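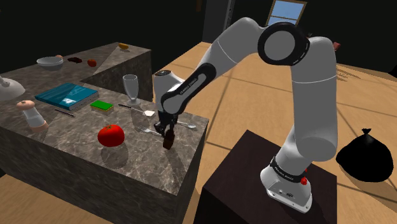

Sealing a marble counter: how often do you really do it?

Kitchens and Baths > Countertops

arlo_crenshaw
23 Mar 2024
We moved into a house in Skoltudbridge last fall and it came with honed white marble in the kitchen. The seller left a note saying it was sealed every six months. The guy at the stone yard told me once a year. My sister says she has never sealed hers. I did the water drop test near the sink and it left a dark spot in under 5 minutes. By the stove it just sat there. Do I do the whole counter or only the sink end? And is a $40 bottle any better than a $15 one?

bsang
Do the whole thing. If you only do one end you may see a line where it stops, especially on honed stone. We have the same kind of counter and I do it every April, one coat, wipe off, second coat an hour later.

Anneliese K
I disagree with doing all of it. If the stove end is still beading, the sealer has nowhere to go. It sits on top and dries to a haze, and then you're back here asking how to get haze off. Ask me how I know. I spent a weekend with a white pad and mineral spirits.

bsang
You get haze from leaving it on too long. Wipe it off before it dries and there's no haze.

Anneliese K
I wiped at 8 minutes. The bottle said ten.

wtemba
I set stone for a living, mostly baths. Both of you are partly right. Put it on everywhere, but go thin where it still beads and buff that part right away. Leave it longer by the sink. Keep the room under 80 degrees if you can. Warm stone makes the solvent flash off and that's where a lot of haze comes from.

Price: the cheap water-based ones work, they just don't last as long. I used Flodine for years and it was fine. I have a customer in Ambaye with a bakery counter who redoes hers every three months with the cheapest thing on the shelf and it looks good.

arlo_crenshaw
Thanks. Will this do anything for the dull rings? There are four or five next to the fridge, I think from lemon juice or wine.

wtemba
No. Those are etches. Acid ate the surface and sealer doesn't stop that or fix it. On honed marble you can rub them down with a polishing powder made for honed finishes. Test it in a corner. If it comes up shinier than the rest, stop.

mwanahawa_s
I got a quote to have ours rehoned by Pliketau, $718 for nearly 40 square feet. Then a man who works alone offered to do it for $290. Went with him. It has been two years and no complaints, but I did have to tape plastic over the cabinets myself.

bsang
That's low. Did he use water?

mwanahawa_s
Yes, wet the whole time. Slurry everywhere. Cover the floor too.

Anneliese K
Or leave the rings. Ours has so many now that you can't pick out a single one, and I stopped minding.

arlo_crenshaw
My wife minds. I'm going to try the powder behind the toaster first and seal after that. Should I wait a day in between?

wtemba
Give it 24 hours with nothing wet on it. Longer by the sink.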